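Wanura handheld grippers: the September jaw release fault

Gallery from the bed station at Rornton

During the September shirt-folding runs, the right-hand unit of a Wanura pair began opening its jaws without a command. The release came late in a session and lasted under a second, long enough to drop a sleeve halfway through a fold. The session log recorded the jaws as closed throughout. Kwan-ho Tsang reviewed 700 folds from the station and found the fault in 12 of them. All 12 were on the right unit. Work at the bed stopped on Wednesday and resumed under the limits listed at the end of this page.

Both units over the green sheet, black fingers open. A warning label sits near the bottom edge of the right housing.

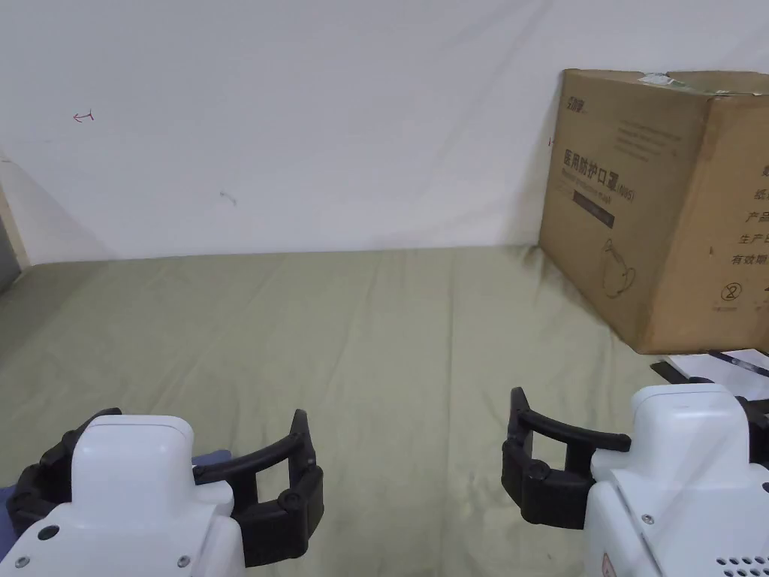 Could the jaws have hurt anyone when they let go?
The risk was low. The fault only opens the jaws, and the return spring is weak. The greater concern was the bad log entry, which would have hidden a closing fault just as well.

The cause was traced to the position sensor connector inside the right housing. The plug had backed out by 2 mm. With the plug in that state, vibration broke the contact, the controller fell back to its rest position (open), and the log repeated the last good reading.

Blue shirt gathered in the right jaws, with the left unit facing it across the cloth. A firm grip on bunched fabric puts the most load on the drive, and most of the faults were logged under this kind of load.
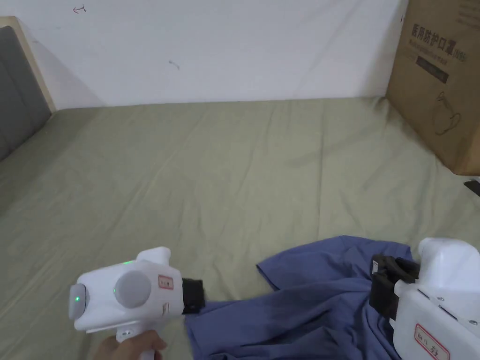 Clotilde Texier wrote in to say that the Finlow units at her site had the same plug and the same slow creep, and that reseating it bought her 20 sessions before it came loose again. She now fits a retaining clip and would not run without one.

We have fitted the clip to both units. The firmware from Bravo also changed: a lost sensor signal now stops the drive and writes a fault line to the log — the old reading is no longer carried forward.

Right unit held at mid-height over the blue cloth, left unit low, green lights on both. The lights report power only. They stayed green through every one of the logged releases and should not be read as a sign that the sensor is working.
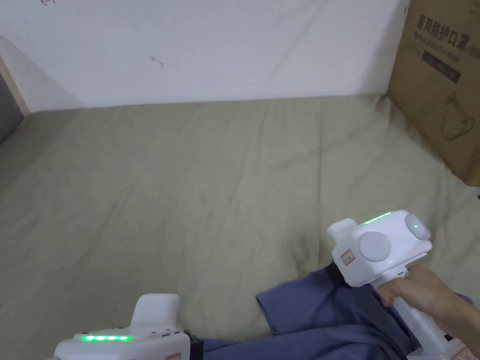
Limits now in force at the bed station

Check the connector and clip before each session. Stop after 20 minutes of continuous gripping and let the drives rest. Keep fingers clear of the jaws whenever a unit is powered, including when it is set down. Report any release that was not commanded, even if the fold came out well. Folds recorded before the clip was fitted stay out of the training set until the jaw readings have been compared with the video.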